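Home Care Basics, Handout 2: Picking Up a Floor

Welcome back, everybody, and thank you for the lovely questions last time! Today we stay with small stuff on carpet, the kind that gathers around a wastebasket and somehow never makes it in. Have a good look at the floor before you bend down. 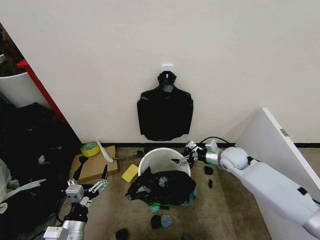
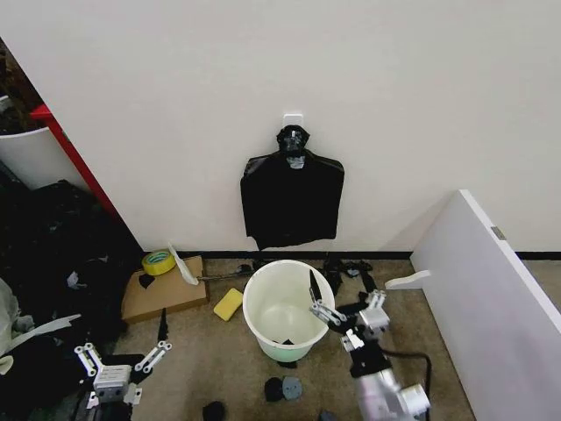
Start at the baseboard and work toward yourself, scraps first, then the sponge and tape, and leave the big pile at the side for last (I know, it's tempting to dive right in). Anything on a wall hook can stay there while you do the floor. Cardboard gets lifted, please, as bits love to hide under it.

For next class, time yourself on one corner at home. Stop at 60 minutes, even if you're having fun.

Rizwan Gunawardena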